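Open day at the Kestalham early years hub

I went to the August open day at Kestalham with two questions written on the back of an envelope. The first was what it costs per child. The second was who pays when the pilot money runs out. I came home with half an answer to the first.

For anyone who hasn't followed it, Kestalham is the old primary school on the ridge road, closed when enrolments dropped and reopened as what the sign calls an Integrated Early Years Hub. The idea is that child care, kindergarten, the maternal health nurse, speech pathology and parent support all sit in one building, with one enrolment form and one front desk. It's run by a not-for-profit called Norard, which also has sites interstate, and it has been held up in a fair few speeches as the model for the rest of the region. There are 80 places. The council wants to know by the end of the year whether to put its own money into a second one.

Doors opened at 10 am on a Monday, an odd time to hold an open day if you want to meet working parents. Most of the people in the foyer had lanyards. I counted myself among the curious, got a sticker with my first name on it, and was put in the second tour group.

Our guide was Eglė Butkienė, the centre director, and I'll say straight up that she was good. She knew the kids' names. She didn't read from a script, and when somebody asked about staff turnover she gave a proper reply: bad in the first year, better now, still short an early childhood teacher in the three-year-old room. I've been on tours where that question got you a brochure.

We started at the front desk, because the front desk is the thing they're proudest of. A family comes in once, gives their details once, and is meant to be linked to whatever they need. Eglė walked us through how it works for a child who isn't talking much at two and a half. Under the old set-up the parents would see the nurse, get a referral, ring the clinic in town, wait, fill in the same form again and probably give up. At Kestalham the speech pathologist is down the corridor.

She is down the corridor on two days a week. The rest of the time her door is locked, as it was when we went past. The waiting list for a first assessment is 8 weeks. I asked what it was before the hub opened and was told the figures weren't comparable, since the old list was kept by the health service and counted differently. That may well be right. It also means there's no way to say whether the wait got shorter, and the shorter wait is on the poster.

The rooms are lovely. I have no complaint about the rooms. Low sinks, good light, a covered deck down the northern side so they can be outside when it's wet. The babies' room was asleep, so we peered through the glass and moved on. In the kinder room a boy in gumboots explained a drainage system to me at length and I understood most of it. The lunch was a vegetable pasta bake cooked on site, and it smelled better than what we were given later.

The software got more time than the kitchen. All the hub's records run through a system called Fatus, which is supposed to let the nurse, the educators and the family worker see the same notes. We were shown a dummy record on a big screen in the staff room. It took three goes to log in. Once it was up it did look useful, with a single page showing immunisations, attendance and any concerns raised. A woman in our group who works in family day care asked whether the state health system could read it. It can't. The nurse types her notes into the state system and then types them into Fatus. So the family tells its story once and the nurse tells it twice, which I suppose is progress of a kind, though not for the nurse.

Next came the presentation, in what used to be the school library. Shafiq Howlader does evaluation for Norard and had half an hour and too many slides. His main finding was that 80 per cent of parents surveyed said the hub had made it easier to get help. The slide was in very large type. I asked how many parents had been surveyed and how they'd been picked. He was straightforward about it: the survey went out by email to currently enrolled families, and a bit under half sent it back. He didn't pretend that was anything other than what it was.

My trouble is with what gets built on top of it. Families who tried the hub and left weren't asked. Families who never came weren't asked either, and those are the ones the whole thing was set up for. If you survey the people who are still inside the building, most of them will tell you they like the building.

The other number was 3000. That's the saving, in dollars per child per year, that Norard says will come back to government through less special help at school, fewer hospital visits and parents working more hours. I wanted to know where it came from, and the answer was a model. It takes results from overseas programs, some of them decades old and most of them far more intensive than this one, trims them down a bit and applies them to Kestalham's enrolments. Shafiq said the trimming was conservative. Perhaps it was. He couldn't show us the spreadsheet, as it belongs to the consultants.

I don't think anybody in that room was trying to pull a fast one. There is decent evidence that good early childhood programs help, and that they help the kids with the least going for them the most. I've believed that for years. But "good programs help" and "this program saves this much" are separate claims, and one was being used to carry the other. The programs with the strong results had home visits every week and small groups with well-paid teachers. Kestalham has one family worker, who also covers the playgroup.

On cost, I was told the hub's spending per child was "in line with comparable integrated services". When I asked for a dollar figure I was given one for the child care side alone. The nurse is paid by the state, the building is leased from the council for next to nothing, and the family worker comes out of a separate grant. Nobody had put the four together on a single page. I'd have thought that was the first page you would want if you were asking ratepayers to buy another one.

As for who pays when the pilot money finishes, Eglė said they were having positive conversations. She didn't look thrilled saying it.

After the sandwiches (egg, curried or plain) there was a session on reaching families who don't come in. This was the most interesting part of the day and had the fewest people at it, because the council bus had left. The hub runs an outreach program called Bogdan. It does the things you'd hope for: a van out to the caravan park, help with the child care subsidy paperwork, a clothing and bedding swap for growing kids, someone to drive a mum to an appointment. The two workers running it were frank about what gets in the way. Transport, mostly. Then shift work, then being worried that asking for help will bring child protection to the door. One said that a good half of her job is filling in subsidy forms on her phone in other people's kitchens.

If I had money to spend I'd spend it there before I spent it on another foyer. I said so on the feedback form. Bogdan is funded until June and takes up one paragraph in the annual report.

I stayed for a cup of tea and talked with a grandmother who has two little ones enrolled. She thinks the place is marvellous. She also told me her daughter, who lives over the river, was offered a spot and turned it down as the hours don't fit with a six o'clock start at the packing shed. The hub opens at half past seven. I'd like to see that daughter's answer in the survey.

Would I send a child there? Yes, without much thought. The staff are kind and they know what they're doing. Would I sign off on a second one with what was on the table? Not yet. I'd want the full cost from all four funders, a count of who leaves and why, and the waiting list measured the same way for a year. None of that is hard to get. I've written to Norard asking for the model behind the savings figure and will put up their reply when I have it.

The next open day is planned for the new year. Parking is on the oval side, and the gate sticks.

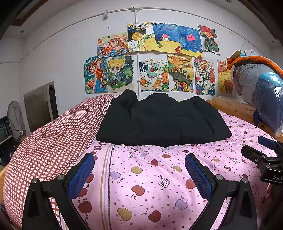 Black garment on a pink patterned sheet, checkered quilt at left.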